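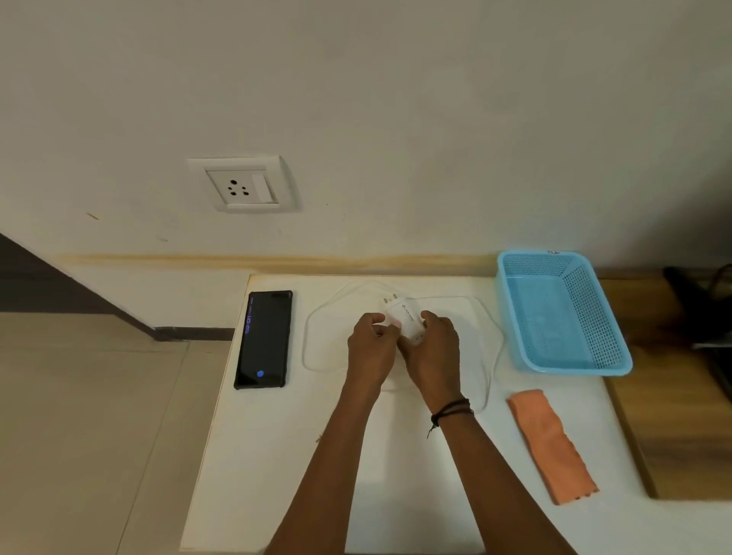 Oficina partilhada Skevar – Notas da sessão 8
Robótica doméstica: da bancada à primeira tarefa
Responsável: Dalia Sqalli

1. Onde estamos
O braço Fidport já tem base, ombro e cotovelo montados. Falta a parte mais divertida – ensinar-lhe coisas de casa! A primeira tarefa do grupo é pegar num carregador de parede, orientá-lo e levá-lo à tomada. Parece pouco, mas junta quase tudo o que vimos desde abril.

2. O que a tarefa exige
Pega: a mão humana envolve o adaptador pelos dois lados e corrige a posição sem pensar. O nosso braço só tem uma pinça, portanto a orientação tem de ficar decidida antes de fechar os dedos.
Perceção: objeto branco sobre mesa branca, com um cabo fino também branco. O contraste é fraquíssimo e o cabo quase desaparece, salvo pelas sombras. Um problema lindo para testar a segmentação!
Cabo: não é rígido, muda de forma a cada movimento. Para já, tratem-no como zona a evitar.

3. Dados
O conjunto Clilska tem 2,104 amostras. Separem 169 para validação e não lhes toquem até ao fim (a sério, é tentador). Treinem primeiro com 1,000 e comparem depois com o resto.

4. Segurança
Ensaios só com a tomada de treino Bensaid, sem ligação à rede. Velocidade reduzida e botão de paragem ao alcance da mão.

5. Para entregar até 15 de setembro
– Esquema da pinça com a abertura máxima anotada
– Gráfico do erro de orientação
– Um parágrafo sobre a falha mais interessante que encontraram

Dúvidas sobre a calibração: tragam o braço já montado e vemos juntos na bancada.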